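Landlord wants to keep part of my deposit for a couch that was already tired when I moved in

Posted in Renting and Moving Out

marlowe_476

I'm leaving a furnished one-bedroom at the end of January after four years. The walk-through was last week. My landlord, who in all that time has shown no interest in the furniture or in the bathroom fan, got down on his knees with a flashlight and studied the couch like a man pricing a diamond. The next morning I had an email saying he plans to hold back $900 for "sofa replacement, cushions and fabric."

The couch has some wrinkling in the seat and the cushions have gone soft. No rips, no burns, no pets. I sat on it. I was under the impression that this was the arrangement.

I signed an inventory when I moved in, but all it says is "couch, 1, good." I took pictures that first week on a phone I no longer own. He hasn't sent a receipt or an estimate, just the number, which is suspiciously round. Can he do this? And is it worth fighting, or do I pay the couch tax and go live my life?

Doina Kneževič

Don't pay anything yet. In most states a landlord can charge you for damage but not for normal wear, and a cushion going soft after four years of people sitting on it is about as normal as wear gets. The exact rules and deadlines depend on where you live, so look up your state's security deposit law before you write to him. It's usually short and surprisingly readable.

Then send him a letter. Email is fine, but keep a copy. Ask for three things: an itemized list of deductions, the age of the couch and what he paid for it, and a receipt or written estimate for whatever he says he's buying. Keep it dull. The angrier you sound, the easier you are to ignore.

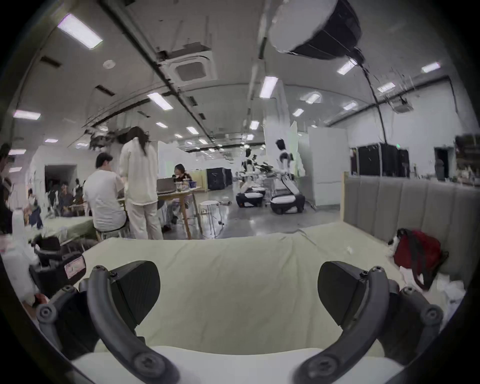 The age matters more than people expect. Even if you had really wrecked the thing, he generally shouldn't get the price of a brand-new couch in exchange for an old one. If it was 5 years old when you got there, it's 9 now, and plenty of judges would put its value somewhere near a sandwich.

For your lost pictures, try your old email and any cloud account that phone was hooked up to. I found mine attached to a message I'd sent my sister complaining about the curtains. The original rental listing may also have photos, and those come with the bonus that he took them himself.

If he won't budge, small claims is cheap and you don't need a lawyer. Some states add a penalty when a landlord keeps a deposit in bad faith, and mentioning that politely in your second letter tends to improve the mood. I had a dispute like this over a mattress at my place on Fitzgerald. Two letters, full refund, and he still sends me a holiday card.

turkesine

just dont pay the last months rent. problem solved

Doina Kneževič

Please don't do that. In a lot of places it's a breach of the lease, and it hands him a real complaint to go with his imaginary one.

isen_again

Seconding the letter. Also clean the couch before you go, vacuum under the cushions and take your own dated pictures in daylight. Mine tried to bill me for "crumbs." I kept the 4 quarters I found down there and consider us even.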